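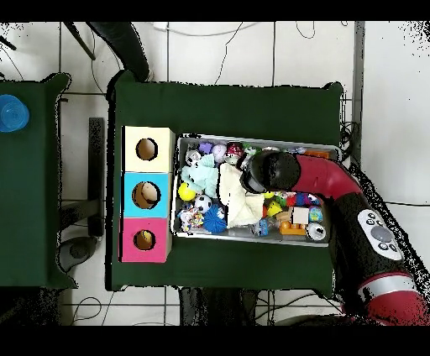

丸い穴のあいた色分け箱、おもちゃの仕分けに本当に使えますか

Plindar 暮らしの相談室 > 収納・片づけ > おもちゃ
投稿:Revathi Joseph
2018年9月22日 閲覧 3,418

上の面に丸い穴があいた木の箱を三つ使って、おもちゃを分けています。上の面の色は黄色、青、赤系の三色です。ボール、ぬいぐるみ、積み木、布ものが一つの浅い入れ物に混ざっていて、そこから箱に移していくやり方です。

すすめてくれた人は「色で分ければ子どもは勝手に覚える」と言うのですが、どうも信じきれません。疑問は次のとおりです。

・赤い箱には赤いものを入れるのか、それとも「赤い箱はボール」のように種類で決めるのか。説明する人によって違います。
・黒白のサッカーボールはどの色の箱にも当てはまりません。赤と白が両方入ったおもちゃも困ります。
・穴から中があまり見えません。入れたあと何がどこにあるのか、大人の私でも怪しいです。
・箱を縦に積むと場所は取りませんが、下の段の穴は使いにくくないですか。

使っているのは普通のテーブルで、緑の布をかけてあります。箱を買い足す前に、続けている方の話を聞きたいです。「慣れます」以外の答えだと助かります。

Ustska

うちも似た箱を買いました。Ultarの仕切りなしのもの、一つ2,100円です。値段のわりに、という感想は最後に書きます。

まず色で合わせるのはやめたほうがいいと思います。おもちゃは一色でできていないものが多すぎます。柄の入ったもの、顔のついたもの、白いもの。白は誰の箱に入るんだという話になって、結局いちばん近い箱に放りこまれます。それは仕分けではなく、入れ物が増えただけです。

種類で決めるなら、三つという数には意味があるかもしれません。私のところはこうしています。

黄色:転がるもの
青:積むもの、組むもの
赤:やわらかいもの

やわらかいものを入れる箱は、穴に通るかどうかを先に試してください。くしゃっとした布は押しこめば入りますが、出すときに引っかかります。ひものついたものはもっと面倒で、ひもだけ穴の外に残ります。うちでは、ひも付きは箱に入れないことにしました。

それから、箱を縦に積んだまま使うのは無理です。うちの箱だと上の段が下の穴を隠すので、下の箱に入れるたびに上をどけることになります。売り場の写真では積んでありましたが、あれを見て場所が節約できると思うと後悔します。しまうときは積む、使うときは横に並べる。これだけは断言できます。

値段については、穴のあいたふたに2,100円の価値があるかと言われたら、ないです。子どもが穴に入れるのを面白がった、その分の代金だと思って払いました。

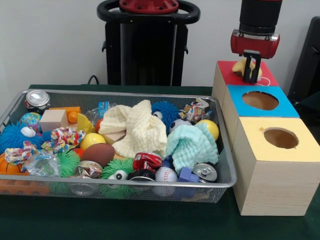 横に並べた三つの箱と、金網のかご。

並べるなら、かごのすぐ横にこうして一列がいいです。ただ、いちばん奥の箱は遠くなるので、出番の少ない種類を奥に回します。かごのほうは、縁までいっぱいにしないこと。つぶれた缶のようなものまで混ざってくると、おもちゃの片づけなのか資源ごみの分別なのか、わからなくなります。缶は先に別の袋へ。ふた付きの瓶も、うちなら箱には落としません。

Rao工房の店番

売る側に近い人間なので割り引いて読んでください。

「色で分ければ覚える」は、私も根拠を聞いたことがありません。展示会でもよく聞く文句ですが、どこで確かめた話なのか尋ねると、たいてい話が変わります。置き場所が毎回同じなら色がなくても覚えるでしょうし、毎回違う順に並べたら、色がついていても迷うと思います。

穴については、店で客に必ず言うことがあります。買う前に、家でいちばん大きいボールの幅を測ってください。サッカーボール型のおもちゃは見た目より大きいことがあります。うちで扱っている箱の穴はほぼ80ミリです。ご質問の箱がどうかは知りません。測らずに買った人は、入らないボールを箱の上に載せます。そうすると穴がふさがって、ほかのものも入らなくなります。

中が見えない件は、穴の横に紙を貼るしかありません。絵でも字でもいいです。見た目は悪くなりますが、使い続けている家はだいたい貼っています。きれいな色の面を見せたくて貼らない家は、12月の大掃除で箱をひっくり返して、なくしたと思っていたものを見つけるようです。

買い足しはまだ早いと思います。三つで決まりがつかない家が四つ目を買っても、行き先の候補が増えるだけです。

まるね

うちは普通に使えてますけど。そんなに難しく考えなくても、子どもが入れたいところに入れればよくないですか。64個入りの積み木だけは元の袋に戻してます。あとは適当です。

質問した人からの返信(Revathi Joseph)

ありがとうございます。種類で決める方向で考えます。色の話を誰も擁護しなかったので、少し安心しました。

「出番の少ない種類を奥に」は試してみます。ただ、うちで出番が少ないのが何なのか、まだよくわかっていません。ぬいぐるみだと思っていたのですが、数日見てから決めます。

まるねさん、入れたいところに入れた場合、次に出すときは誰が探していますか。うちではそれが私なので、そこが引っかかっています。

まるね

あー、それは私です。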